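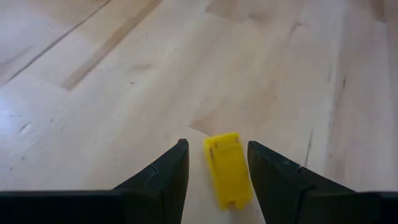

Right, moving house thread, as promised to the three people who asked. We got the keys to the Pomley place in June and I am still finding forks in coat pockets.

First thing: label the boxes on the SIDE. I did all the tops, then stacked them. Genius.

We had the van for 8 hours and used 7 of them getting the sofa down the old stairs. Subira Minja, if you're reading this, I owe you a curry and possibly a new back!

The broadband people think we live in Nundosstead. We have never lived in Nundosstead. I've rung them twice and the second chap was lovely but also sent the router to Nundosstead.

Good news is the bakery at the end of the road does a cheese twist the size of my forearm (had two, no regrets).

Anyway the kettle's found, the tin opener isn't. Does anyone know if you can get into beans with a screwdriver? Asking before tea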